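Galería: lo que va saliendo de las cajas

¡Por fin me he puesto con las cajas! Llevaban desde julio apiladas en el pasillo y cada vez que pasaba de lado para ir a la cocina me prometía que de esa semana no pasaba. El miércoles por la tarde puse la radio, hice café y empecé a sacar cosas (con muchas pausas, lo reconozco, porque me paro a mirarlo todo).

Los peluches son mi perdición. Tengo 23 y no pienso regalar ninguno, aunque mi hermana me mire con esa cara. El dinosaurio verde es de mis favoritos, con su cresta amarillo clarito y esos mofletes rosas que te desarman. Lo compré en Buneck, una tienda pequeñita que ya cerró, y desde entonces ha venido conmigo a 4 pisos distintos.

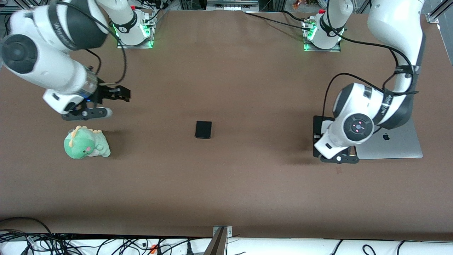
A los peluches les toca la balda de arriba, la que queda lejos del radiador, y los más blanditos van delante para que no se aplasten. Antes los metía en bolsas y salían con las orejas dobladas, un desastre. Ahora uso unas cajas de tela de Wescombe que me costaron 20 euros en rebajas y estoy encantada, ¡caben muchísimos!

Con los aparatos pequeños soy menos cuidadosa. Cables, cargadores, mandos que ya no sé de qué son... todo eso acaba en el cajón de la entrada, y cuando no cierra hago limpieza. Esta vez he puesto etiquetas, a ver cuánto me duran.

Me quedan los libros y una caja que pone «varios» con mi letra, que me da un poco de miedo abrir. La semana que viene subo más fotos. Si alguien sabe cómo lavar un peluche con relleno de bolitas sin cargárselo, ¡que me lo cuente en los comentarios, por favor!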